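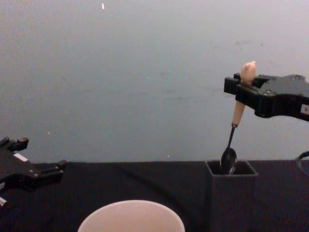 From: Danica Georgiou
To: Tamihana bench list
Date: 2023-05-31
Subject: Re: Finger choice for the spoon task

Ridwan Tjoa wrote:
> Which fingers are you running on the two arms now? We had the
> Stullia pair on in January and they let the handle twist. Also,
> are the wrist cameras any use once the object is in the grip?

Ridwan, short answers below.

1. Fingers. We went back to the straight blocky ones. I ran the spoon eight times with each set. The Stullia fingers let it turn five times, the straight ones twice. Gripping near the top of the handle helps, but leaves less room to correct if the spoon comes in at a slant.

2. Wrist cameras. Fine for the approach, less so after that. Ours shows only the ends of the fingertips at the bottom of the view – I would like to tilt it down a few degrees before we compare anything else.

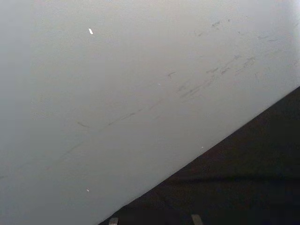
3. Small objects. The head camera does most of the work with these. Over the bowl, the lower finger can reach down past the rim, so the release height has to be set with that in mind. I have it nearly right on the right arm.

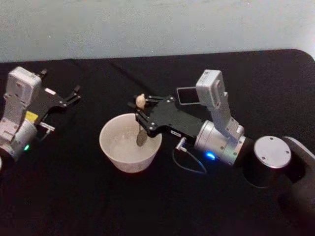 The left arm still has the old offsets. Omar has the new file and will load it before the Lukville visit. If you still have your January settings, please send them to me and Zdenka.

Danica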